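Plerkidby workshop builds two-arm robot to dress office chairs

Jan 9, 2024

PLERKIDBY – Members of the Renorstead shared workshop are building a two-arm robot that is meant to put seat cushions on office chairs, a job they picked in September after dropping an earlier plan for a machine that folded towels.

The robot is called Flekarex. It stands on a steel base with wheels at the back and has two secondhand arms bolted to a crossbar at chest height. The grippers were printed at the workshop and have been redesigned several times. The newest set has rubber pads cut from bicycle inner tube.

A member who wired the arms said towels turned out to be too easy in some ways and too hard in others.

"You can lay a towel down badly and it's still a towel on a shelf," the member said. "With a chair there's a front and a back, and the cushion has to stay put when somebody sits on it."

The workshop's records list 2,091 recorded turns at the job done by hand, each one covering a single step, such as picking a cushion up, turning it, setting it on a seat or pulling a tie. The recordings go into the software that plans the robot's movements. Members have thrown out 202 of them, mostly for bad timing marks between the two hands.

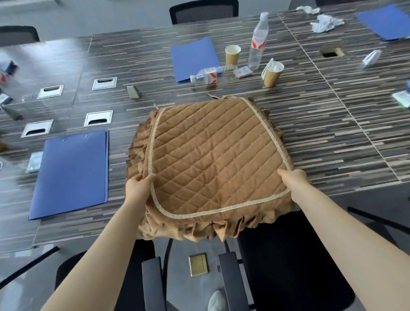

Fabric is the main trouble for the build. A rigid part can be measured once and found again where it was left, but cloth changes shape every time it is touched, and the software has to work out where the corners have gone. The covers used for the work are brown and quilted, with a light braided trim and a gathered skirt that bunches into folds. Laid flat on the near edge of a conference table, with one hand at each lower corner, the skirt hangs over the edge toward the chair, and the small ties stick out at the far corners. Flekarex can find the trim most of the time. It still confuses the edge of the skirt with the edge of the panel, and when that happens it grabs a handful of ruffle and drags the whole cover sideways.

The group tried plain cushions first and had better results, but went back to the ruffled kind. Several members felt a robot that only worked with plain cushions would not be worth the floor space.

Money has come from dues and from Kushwaha, a furniture repair shop two streets over, which gave the group $1,127 and the loan of a workbench. The arms took most of that. A further $235 went for a replacement motor after the left elbow overheated during a long evening of testing.

Kushwaha has no plans to use the robot. The shop said in a short statement that it wanted to see local people get practice with this kind of equipment and that it would look at the results in the spring.
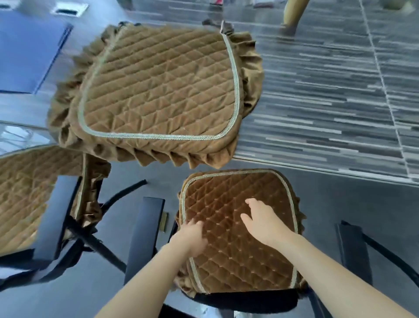 Placing the cushion is the part that has come along best. The robot lowers it over the seat, lets go with one gripper and presses down with the other, starting at the middle and moving out. Early versions pressed in one spot and stopped. The current one makes four passes, then checks whether the trim looks even on both sides. If it doesn't, it lifts the near edge and tries again, up to three times, before it gives up and sounds a buzzer.

Members have asked for a quieter buzzer. The woodworking side of the building is separated from the robot bay by a thin wall, and people there have mistaken it for the dust collector alarm.

Tying is another matter. For that step the arms have to reach behind the seat, where the backrest and armrests get in the way, and hold a thin piece of cord that hangs wherever it likes. A knot is out of reach for now. One member is working on a wrap-and-tuck motion, and another wants to replace the ties with hook-and-loop straps. The two ideas have been argued over on the workshop's message board for weeks – the strap side says it would save months, the tie side says most cushions people already own come with ties. 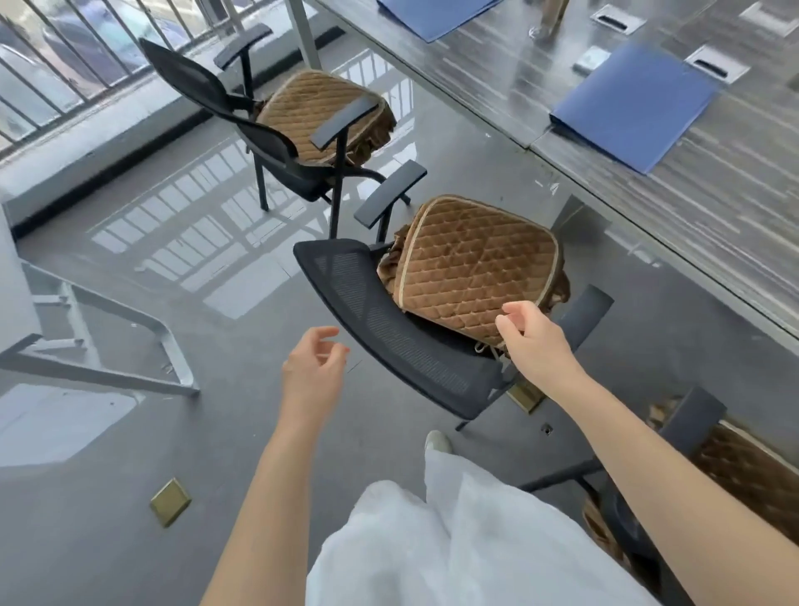
Chair position has been a smaller problem. The software expects an upright chair facing the robot, and it stops if the seat is turned more than a few degrees. A helper now squares the chair against two strips of tape before each run. Tipping the chair to get at the underside is done by hand and will stay that way, as the arms are not strong enough to do it safely.

Both arms are limited to slow speed, and a red stop switch is mounted on a post on each side of the bay. Anyone running the machine has to finish the workshop's safety class first, the same one required for the table saw.

The next task on the list is a stiffer crossbar. The present one flexes when both arms reach forward together, which puts the grippers off by the width of a finger. Steel for the new bar has been cut and is waiting to be welded.

Renorstead is open to members in the evenings. The robot bay can be viewed from the front hallway when a build session is under way, and visitors are asked to stay behind the yellow line.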